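FOR IMMEDIATE RELEASE

STULTENT PUTS ITS OWN TABLETOPS THROUGH A YEAR OF KITCHEN USE, AND DOUBTS THE WORD "MAINTENANCE-FREE"

Fiadzo, April – Furniture maker Stultent today published the results of its Destivix trial, in which 108 households ate, chopped, spilled and did homework on the company's pale wood tables. The short version is that the tables got marked.

"Every catalog I pick up promises a wood top that shrugs off everything," said Sioned Skyrme, head of product at Stultent. "I don't believe it, and I sell wood tops. Ours included."

Households logged 3,118 spills, scrapes and dents. Stultent had hoped its new Destivix oil finish would halve the number of marks needing repair compared with its old wax. It did not come close, and the company has dropped that claim from its brochure.

The finish will still go on sale, at the same price as the wax. Skyrme said it is easier to touch up at home, though she would like to see a second year before calling it better.
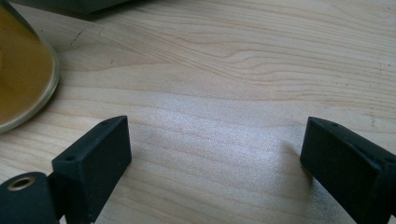

Light wood with a long, wavy grain remains the company's best seller. Stultent is less sure than its competitors that a busy grain hides wear. Small dark specks and fine scratches still show, especially when light falls across the top, and buyers who want a spotless surface should probably look at something other than wood.

The full 400-page log can be requested from the Stultent showroom. Repair evenings run by Skillasia begin at 6 p.m.

We use cookies to improve your visit. Accept / Manage settings

3 comments

tabletopper: So the new oil is as good as the old wax. Why a press release?

Marnie K.: I paid 800 for mine and it had a ring on it within a week. At least they admit it.

oldplane: Sand it, oil it, get on with your life.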